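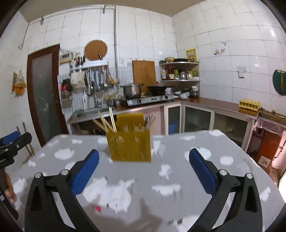 Le porte-couverts, petit meuble de la table

Il ne coûte presque rien, il reste dehors toute l'année et on le nettoie moins souvent que l'évier. Dans beaucoup de cuisines, le porte-couverts a pourtant remplacé le tiroir. Chez les familles qui mangent avec des baguettes, c'est même souvent le seul rangement qui serve à chaque repas.

Le modèle jaune moutarde posé sur la table de cette cuisine carrelée appartient à une catégorie très répandue : un bac ajouré à l'avant, un dossier plus haut à l'arrière. Les baguettes de bois clair y tiennent en botte, penchées d'un côté. On ne les range pas vraiment, on les lâche dedans, et la main les retrouve sans regarder.

Yasmine Salem vend des ustensiles de cuisine depuis 15 ans dans sa boutique de Geltport. Elle y présente des pots en grès, des cylindres en inox, des paniers à fentes et des casiers qui se fixent au mur. « Les gens viennent pour la couleur, dit-elle, et je leur demande d'abord la longueur de leurs baguettes. » Un bac trop bas bascule dès qu'on le remplit d'un seul côté. Un bac trop étroit oblige à tout sortir pour attraper une cuillère. Le dossier haut est une réponse simple au premier problème : il retient ce qui part en arrière et laisse l'avant accessible.

Reste la question de l'eau. Des baguettes rincées et remises tout de suite dans un pot fermé trempent par la pointe, et c'est là que le bois noircit. Les fentes laissent passer l'air, encore faut-il que le fond soit percé lui aussi. Dans ce cas il faut une soucoupe dessous, ou une toile cirée, ou accepter une trace sur le bois de la table. Yasmine Salem conseille de faire sécher les baguettes à plat sur un torchon pendant 2 heures avant de les remettre en place. Elle reconnaît qu'elle ne le fait pas tous les soirs.

Pour le matériau, les avis divergent. Le grès est stable et lourd, mais il s'ébrèche contre le robinet. L'inox sonne à chaque geste et marque au calcaire. Le plastique a mauvaise presse, il prend les odeurs quand on le laisse mouillé, mais il se lave d'une main et ne craint pas la chute. La maison Mirko, qui fabrique des paniers à Sproģis, le teinte dans la masse, en jaune, en vert olive et en brique. Son catalogue de mars comptait 14 références, dont la moitié avec dossier.

L'emplacement compte autant que l'objet. Sur le plan de travail, le bac finit derrière le grille-pain et prend les projections de graisse. Sur la table, il occupe une place à demeure, et il faut le déplacer pour étaler une pâte ou faire les devoirs. Beaucoup de foyers choisissent quand même la table, vers le bord opposé à celui où l'on s'assied, avec une nappe claire ou imprimée dessous qui supporte le passage de l'éponge.
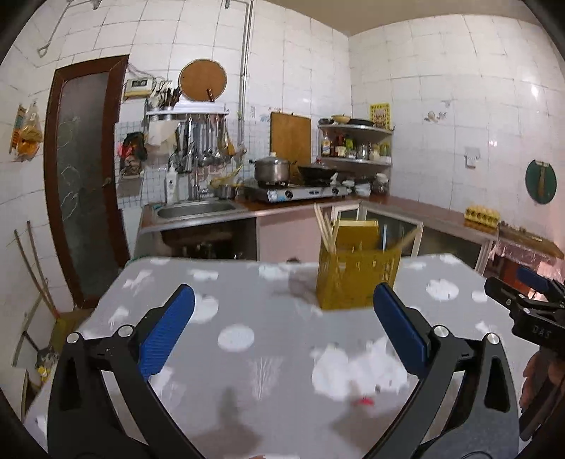
On y met d'ailleurs autre chose que des baguettes. Un manche bleu et blanc, une tige de bois clair qui dépasse du bord, et le bac devient peu à peu le refuge de ce qui n'entre pas dans le tiroir. C'est commode tant que l'on garde de la place. Au-delà, les manches se croisent et il faut secouer l'ensemble pour en tirer un. Un tri deux fois par an suffit en général : on vide tout sur la table, on apparie les baguettes par longueur, on jette celles qui sont fendues ou dont la pointe peluche.

Le lavage du bac lui-même demande peu de temps. Eau très chaude, liquide vaisselle, une vieille brosse à dents pour les fentes, puis séchage à l'envers. Si un dépôt blanc reste au fond, un bain de vinaigre blanc pendant que l'on prépare le repas en vient à bout. Les baguettes en bois brut, elles, n'aiment ni le lave-vaisselle ni les longs trempages. Un coup d'éponge dans le sens du fil, un rinçage, et on les essuie.

À Grerkotness, le marché du quai vend encore des baguettes par paquets de 100, attachées d'un élastique. C'est beaucoup pour un foyer, et la plupart des acheteurs partagent le paquet avec un voisin ou un parent. Une vingtaine de paires permet de recevoir sans compter – le reste se garde au sec, dans une boîte, en attendant que les premières s'usent.

Quant à la couleur, Yasmine Salem vend surtout du blanc et du gris. Le jaune moutarde part moins vite, mais les clients qui l'achètent reviennent parfois chercher l'égouttoir assorti.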